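Lorkow Clothing Exchange Prepares for a Second Year

The Lorkow Clothing Exchange opened in February with 90 registered households. Its coordinator, Juwita Liew, spoke with the district newsletter about the program's first year and its plans for the next.

Ms. Liew explained that the exchange was established after a survey of local families. "Parents told us that children's coats and school clothes were the main expense," she said. "We began with those and added adult clothing in the summer."

Each household may take up to 25 items per season. Garments are inspected on arrival, and those with broken zippers or open seams are sent to the mending table at Loureiro Hall. "Mending takes the most time," Ms. Liew said. "We had 17 people trained to sew by the end of the year, and we could use more."

Asked about items that cannot be worn again, she said they are set aside for quilting classes. "A worn sleeve still has good cloth in it." 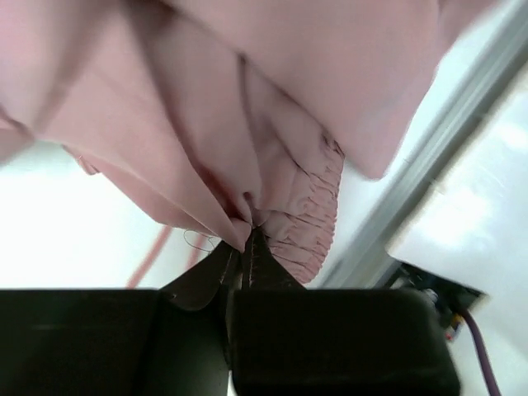
Pink fabric gathered into folds.

The exchange will move to larger rooms on Driltier Street, with rail space for 200 garments. Ms. Liew said that evening hours, beginning at 6 p.m., will be offered once the move is complete. Registration forms are available at the front desk of Loureiro Hall.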